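Table covering

A table covering is any sheet of cloth, paper or plastic laid over a table, either to protect it or to make it look nicer. I have kept this page going for a while now and still get mail about the first line, so yes, I count placemats as a separate thing. They have their own page.

Origins and words

People have been putting cloth on tables for a very long time, and early ones were mostly plain white linen. Diners wiped their hands on the overhang (I find this charming, my family does not). Printed patterns came much later, once printing on cotton got cheap enough for an ordinary kitchen. "Oilcloth" meant fabric coated with linseed oil, and plenty of folks still say it for anything wipeable, me included. 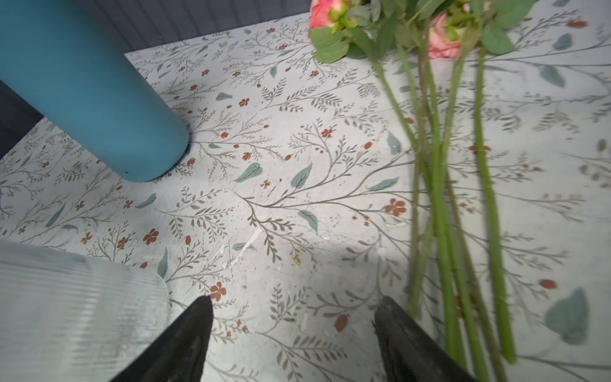

Sizing is where most of my letters come from. Measure the table, decide how far you want the cloth to hang, then double that drop and add it to both the length and the width. I like 7 inches for everyday meals. Formal tables get more, and if you have small kids who pull on things, go shorter! My own longest cloth is 260 centimeters, bought for a table I no longer own, and it now gets folded in half twice a year and grumbled at.

Patterns

Checks and stripes are the old standbys, but botanical prints are what I see most in stores. A busy sprig pattern hides crumbs and small stains far better than a plain cloth does. The Somer mill in Stekusside sold leafy prints for years, and its 1138 pattern -- the number is all the name it ever got -- still turns up at yard sales there. Ellis, the rival shop across the river, stuck to big roses, and I have never warmed to them. 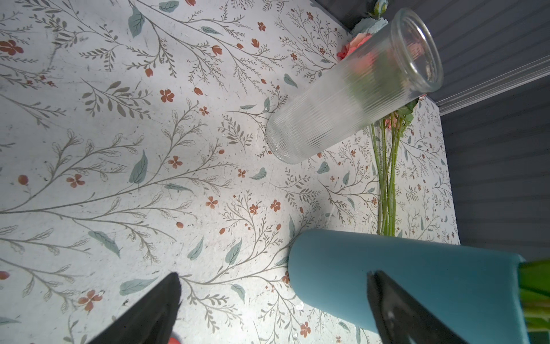 Clear ribbed glass vase on a botanical print with rust-red flowers.

Care

Cotton and linen can go in the washer, though I'd check the label before trying hot water on a dark print. Coated cloth wants a damp rag and a little dish soap. Please don't fold it for storage, roll it on a tube, or you will be looking at those creases until fall. Wax drips come off more easily once they've hardened.

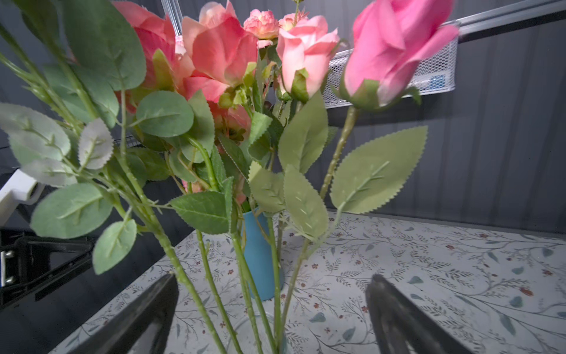

Clips and weights are mainly an outdoor matter. Nullard makes a plain steel clip that I've used for some 4 summers without losing one, but they do pinch thin fabric. Sewn-in corner weights look neater and take an evening to add if you have a machine.

See also: placemat, table runner, napkin, oilcloth

Last updated Jun 5, 2019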